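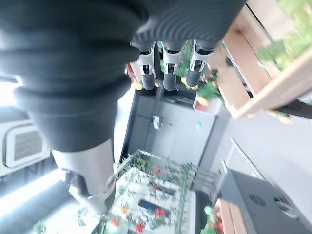 What does the Cimley hand cost to keep running after the first year? The service plan on offer is $690 per hand per year, which covers two scheduled visits and replacement fingertips but not freight.

Minutes of the Equipment Review Meeting
Feb 5, 2019, small conference room, Skestwood

Present: Radymyr Prokopenko (chair), Gopinath Ramasamy, Songül Altıntaş, Valentyna Dmytriv (minutes)
By phone, on and off: Kelechi Chukwu, Prutenitz office

1. Previous minutes
Approved with one correction. Gopinath did not "agree" to move the compressor. He "heard the request." The compressor remains where it was.

2. Cimley hand, trial to date
Gopinath reported. The hand on loan has now logged 90 hours on the arm. Setup took most of an afternoon, largely spent on the adapter plate, for which the manual has a drawing of a different adapter plate. Cimley support answered the same day and sent a corrected page, which had the right plate and the wrong screws. The right screws were in the box all along, in a bag marked "spare."

Grasping is good on anything with a body to it: cups, small boxes, the tape dispenser. It is fair on cards and other flat items, which it tends to push along until something stops them. Songül asked whether pushing counted as handling. Gopinath said the test sheet has a column for it. Songül asked who wrote the test sheet. Gopinath said he would rather move on.

Kelechi (line dropped, rejoined) asked about plants and trailing stems, as two of his customers are garden retailers and will want to see that first. Gopinath has done some runs. Reaching in is fine. Coming out again with only the thing you went in for is harder, and he would like another two weeks before he puts a number on it. The chair noted that he had also wanted two weeks at the last meeting. Gopinath confirmed these were different weeks.

3. Wrist camera
The view from the wrist is useful for the last part of a reach and not much use for finding the object in the first place. Valentyna suggested pairing it with the overhead camera we already own. General agreement, then a long discussion about who has the overhead camera. Kelechi believes it went to Prutenitz in September. Prutenitz, in the person of Kelechi, will look.

4. Service plan
Songül had read the whole contract, and was thanked for it. Her points:

Response time is given as "prompt." She has asked for a figure in hours.

Fingertips are covered for wear but not for "misuse," and misuse includes contact with sharp edges. She pointed out that most of our stock has edges. Cimley's rep has promised to define sharp.

The cover over the wrist is treated as a cosmetic part and is therefore not covered. The chair asked for this to be minuted exactly as spoken: the cover is not covered.

Cancellation requires 60 days' notice in writing, by post. The rep was unable to say why post.

5. Alternative quote
Bilyk has offered a two-jaw gripper with a plan at nearly 800 a year, loan unit included. Radymyr has used one before and described it as dull and dependable, adding that he meant this as praise. Songül observed that we would be paying more each year for fewer fingers. Radymyr replied that fewer fingers means fewer fingertips to argue about. Gopinath objected that the jobs on our list were chosen with a multi-finger hand in mind. Songül asked to see the list. It is on Gopinath's laptop and will be sent out.

There was some support for trying both on the same ten tasks before deciding. Valentyna will ask Bilyk whether their loan can start while the Cimley hand is still here. Gopinath says swapping them is a half-hour job – the minutes record this for future reference.

6. Decision
Deferred. No one was ready to sign, and Cimley has not yet explained the post. The loan of the hand to be extended by one month if this can be done at no charge.

7. Actions
Gopinath: finish the plant runs; send out the task list; revise the test sheet so that pushing is scored separately.
Songül: response time, meaning of sharp, price of a spare cover.
Valentyna: Bilyk loan dates; loan extension with Cimley.
Kelechi: overhead camera.
Radymyr: budget line, under either name.

8. Any other business
Kelechi raised an item but the line dropped. He has been asked to put it in an email.

Next meeting when the Bilyk dates are known.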